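In defence of the small, scruffy blog

Every few months somebody announces that blogging is dead, and every few months I read the announcement on, yes, a blog. I've been doing this for long enough to have sat through at least four funerals (video killed us, then short video, then newsletters, then whatever it was last November), and I'm still here on a Sunday with a cup of tea going cold and a tab open on the drafts page. It's 18th March, it's raining, and I have opinions.

What set me off was a comment from Lilian Lyimo, who has been reading since I had eleven subscribers and most of them were related to me. She said she'd stopped visiting nearly all her old favourites. They hadn't closed down. They'd got better, she said, and she couldn't stand it! I laughed, and then I went through my own reading list and found that I'd done exactly the same thing.

You know the sort of better she means. The header gets redrawn, the posts start arriving at seven on the dot, and every title has a number in it. There's a box that slides up to ask for your email address before you've read a word. The person who used to ramble on for three paragraphs about their bus journey before getting round to the soup now gives you the soup, the shopping list for the soup and a link to the pan. It's all very useful. I just don't miss it when I forget to go.

I tried it myself, so I can't be too smug. A couple of years back I signed up to a thing called Vekonik, a planner for bloggers, and it told me what to write and when. It gave every draft a score. My post about my aunt's allotment got a terrible score (too long, no clear takeaway, the word "marrow" used far too often) and so I chopped it about until the little dial went green. Do you know how many comments it got? None. The week before, I'd put up a grumpy few hundred words about coat hangers with no planning whatsoever, and people were still arguing underneath it ten days later. 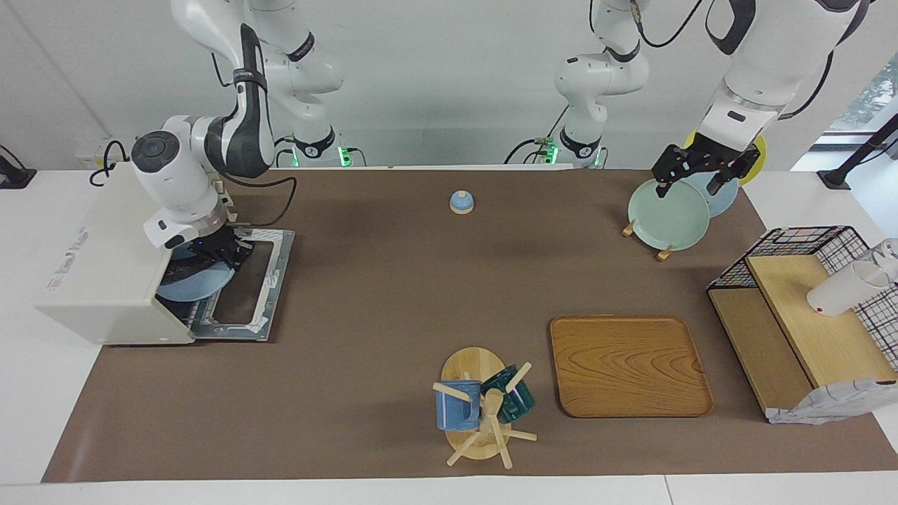

I cancelled the planner that month and I haven't looked at a dial since.

Now, my friend Zihan Fu thinks I'm being soppy about all this. Zihan writes a baking blog, a proper one that pays the rent, and when I ranted down the phone at her she pointed out that polish is a courtesy. Somebody with a toddler on one hip wants to know how hot the oven should be and doesn't want to scroll through my feelings to get there. Fair enough! I've been that person with the oven. I don't think recipe writers owe me their bus journeys, and I've never understood the people who leave cross comments because a free recipe came with a story attached, or because it didn't.

But I do think there's a difference between a blog that's a shop and a blog that's a letter, and a lot of the advice floating about treats them as one and the same. If you've got something to sell, by all means tidy the window. If you haven't, I can't see why you'd put yourself through it. I had a lovely email from Ratree Ratanaporn, who has been wanting to start a blog about mending clothes for ages and hasn't written a single post. She'd read so many guides that she'd got stuck picking her niche, then her colours, then her "brand voice". She has 263 photos of darned jumpers on her laptop and has shown them to her sister. I wrote back and told her to put up the worst jumper first.

The other bit of advice I'd happily throw in the sea is the one about never missing a week. I missed 6 weeks last summer – didn't explain, didn't apologise, simply didn't feel like it – and when I came back with a post about a disappointing garden centre, everybody carried on as though I'd popped out to the shops. Readers have lives. They aren't standing at the window with a stopwatch.

Florêncio Meireles, whose blog about walking in the rain is one of the few I still visit by typing in the address like it's 2009, once vanished for the whole of a winter and returned in the middle of a sentence. I mean it, the post began with "and another thing about gaiters". I was so pleased to see him I nearly cheered. His site looks as if it was built in an afternoon, the sidebar has been broken for years, and I'd swap a dozen beautifully lit homepages for it.

So if you've got a scruffy little blog, please leave it scruffy, or at least don't let anyone shame you into a redesign. Write the long one about the marrow. And if you've got a favourite that still has a wonky sidebar, leave me a link in the comments – I've got a fair few gaps on my reading list and the rain's in until Tuesday.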